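The Property Room at Prastdale

The following account was entered in the record of the Derkach Home for Retired Seamen under the heading Effects, Unclaimed. It has been copied without correction.

Residents are reminded that articles left in the laundry beyond the month are held in the property room until the last Friday of October. On that day the room is opened from two o'clock, and any resident may apply for the return of an article. Applications must be made in person. The article must be described before it is shown.

Mr. Vitalii Chornovol, Room 17, applied at ten minutes past the hour. He stated that he wished to recover a shirt. Asked to describe it, he replied that it was blue. He was informed that the room held a number of blue shirts and that a fuller description was required under the rules.

Mr. Chornovol then asked for a chair, which was provided.

He stated that the shirt was a plaid, bought in Zurinstead on the day he left the ferry company, from a shop that has since closed. He had gone in for a gray one. The blue was his wife's choice. She held that a man who had worn a uniform for the better part of his life should own one thing that could be seen from across a street. He wore it to the Grelline fair that weekend and was seen, he said, by everyone he owed money to.

The clerk asked whether there was any mark or label. Mr. Chornovol said that there had been a label and that his wife had cut it out, as it scratched him. He added that she had never once ironed the shirt, having told him in the shop that she would not, and that he had taken this at the time for a joke.

The description was accepted. The clerk went to the shelves and returned with the article, which was placed on the table before the applicant. 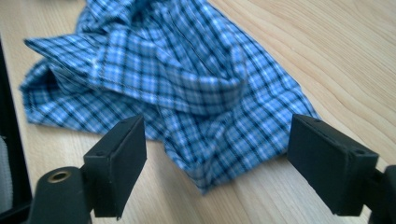

The shirt, as presented to the applicant. Property room, Friday afternoon.

Mr. Chornovol did not pick it up at once. The clerk offered to have it pressed before its return – the charge for this service is 70 cents, payable at the front desk – and the offer was declined. The clerk then began to fold it, as is customary before release, and was asked to stop.

He inquired whether the shirt had been washed since it was handed in. The clerk consulted the ledger and reported that it had not. It had been taken off a hook in the corridor by mistake in the spring and had never gone through the machines.

Mr. Chornovol said that this was satisfactory.

He signed for the article on line 8 of the release sheet. In the space marked Condition, where applicants commonly write "good" or "fair," he wrote "as she left it." The clerk pointed out that this was not one of the accepted terms. After some discussion the entry was allowed to stand.

The shirt was carried out over the arm. The room was closed at four, and the remaining articles were sent to the parish in the usual way.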